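Daily Operator Diary, Teleoperation Group, Devetel
Entry for Oct 17, 2025
Author: Seul-gi Ok

The morning was given to the bathroom environment in Satine, continuing the set that was opened on Wednesday. Ha-neul Byun operated the leader arms for the first block and I kept the log. We exchanged places after lunch. The simulator was restarted once before work began, as the new build of Mevaren had been installed overnight and the left-hand trigger had lost its calibration. Calibration was repeated in accordance with the usual procedure and the values were entered on the shared sheet.

The instruction for this set concerns the fixtures end of the room. The operator is to bring the arms toward the ledge beside the toilet, pause, and approach the assigned item at a speed that a learner policy can reasonably follow. Ha-neul has a steadier hand than I do in the pause. My own demonstrations tend to run the approach and the closing of the gripper together, and the reviewers at Cordeiro have twice returned episodes of mine with that remark.

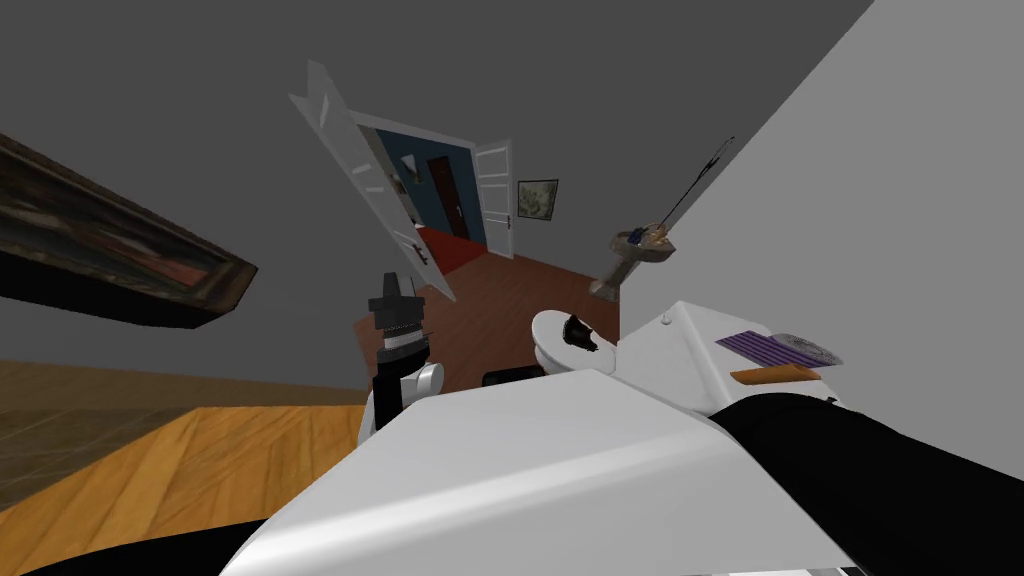 The matter of the tilted camera was raised again. Operators new to the set find that their hands drift toward the slope of the floor, and the first several attempts of any session are usually discarded on that ground. I requested in July that the level view be offered as a second window. The request was acknowledged and remains open. In the meantime Ha-neul has adopted the practice of taking the open door as a reference for the vertical, and I followed the same practice in the afternoon with a modest improvement.

The target for the set stands at 400 accepted episodes. We entered the day with fewer than I would have liked and added 23 by the close of work, all of them pending review. Rejected attempts were kept in the separate folder, as agreed, for use in the study of recovery behavior. I consider that folder to be of more value than its name suggests. An operator who reaches badly, withdraws and reaches again has shown the learner something that a clean demonstration omits.

I recorded one difficulty in the log under number 797. During my block the right arm passed close to the ledge, and the force readout rose although no contact had been displayed on the screen. Ha-neul repeated the motion slowly and the readout rose again at the same position. It is our joint opinion that the collision shape of the ledge extends slightly past its visible surface. The episode has been marked, and the scene team has been asked to examine the model before Monday's session. Until a reply is received, operators are to keep the elbow high on that side.
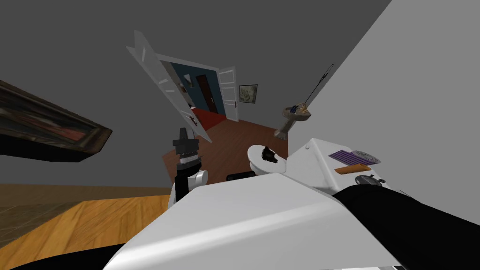 Satine bathroom set: both arms in view, with the striped mat, the silver-gray disc and the orange bar on the white surface at right.

A short discussion followed on the wording of the task prompts. The present text says "the round item," and Ha-neul observed that this may be read in more than one way by a person and presumably by the model as well. We drafted a version that names the color and the neighboring object. It will be submitted with the weekly report.

My wrists were tired by four o'clock. The chair at the second station should be lowered or replaced, and I have now written this in three consecutive entries. The backup of 3000 older kitchen episodes to the new drive was started before we left and will run through the evening. Ha-neul has the key to the equipment cabinet and will open on Monday.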